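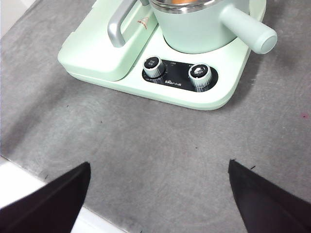 Küchenroboter aus Drunen: 73 Prozent sind noch kein Frühstück

24/06/2025 – Die Zonamberg-Gruppe in Drunen hat einen Bericht über ein Lernverfahren vorgelegt, mit dem ein zweiarmiger Roboter Drehknöpfe, Hebel und Griffe an Küchengeräten bedienen soll, die er im Training nie gesehen hat. Das Verfahren heißt Kostside. In der Pressemitteilung ist von einem »Durchbruch für den Haushalt« die Rede. Der Bericht selbst gibt das nicht her.

Trainiert wurde mit 4.000 Vorführungen, bei denen Menschen die Arme ferngesteuert haben. Danach musste das System 206 Versuche an unbekannten Geräten absolvieren, in 73 Prozent der Fälle stand der Knopf am Ende in der verlangten Stellung. Das Vergleichsverfahren ohne Handgelenkkamera lag um 23 Prozentpunkte darunter. Der Abstand ist beachtlich und dürfte auch dann Bestand haben, wenn andere Labore nachmessen.

Nur: Was wurde da eigentlich gemessen? Als Erfolg gilt ein Versuch, sobald der Knopf richtig steht. Ob der Greifer vorher dreimal danebengefasst oder das Gerät über die Arbeitsplatte geschoben hat, spielt für die Zahl keine Rolle. Ein Zeitlimit gab es, es wird aber erst im Anhang genannt und ist großzügig bemessen. Gefüllte oder beheizte Geräte kamen in der Auswertung nicht vor.

Das mintgrüne Gerät mit den beiden Drehknöpfen auf schwarzem Bedienfeld gehört zu den schwierigeren Fällen. Die Knöpfe sitzen vorn nebeneinander, ihre Seiten sind verchromt und gerippt, und im Chrom stehen helle Reflexe. Gerade solche Spiegelungen machen der Kamera am Handgelenk laut Bericht zu schaffen. Beim Anfahren von vorn liegen die schwarzen Greiffinger zudem selbst im Blickfeld.

»Wir behaupten nicht, dass der Roboter kochen kann«, sagt Projektleiterin Sofia Cunha. Es gehe um die letzten Zentimeter vor dem Kontakt, und dort sei die Kamera nahe am Greifer klar im Vorteil. Das ist eine deutlich bescheidenere Aussage als die der eigenen Pressestelle.

Zweifel kommen aus dem Labor Pinheiro, das an ähnlichen Aufgaben arbeitet. Zulmira Lobo hat den Bericht gelesen und stört sich vor allem an der Auswahl der Geräte. »Fast alle stehen auf derselben Art Arbeitsplatte, bei fast gleichem Licht. Da weiß ich nicht, ob das System Knöpfe gelernt hat oder diese eine Küche.« Auch die Fehlversuche hätte sie gern nach Ursachen aufgeschlüsselt gesehen. Im Bericht stehen sie in einer einzigen Spalte.

Cunha räumt ein, dass die Umgebung wenig variiert wurde. Eine zweite Versuchsreihe mit wechselnden Oberflächen und Lampen sei geplant, Ergebnisse soll es im Oktober geben. Dann will die Gruppe auch die Trainingsdaten freigeben, bislang sind sie nur auf Anfrage erhältlich.

Bis dahin bleibt ein ordentliches Teilergebnis mit einer zu großen Überschrift. Wie sich Kostside an nassen oder fettigen Knöpfen schlägt – in einer Küche ja kein Sonderfall –, wurde nicht untersucht und steht auch für die zweite Reihe nicht auf dem Plan.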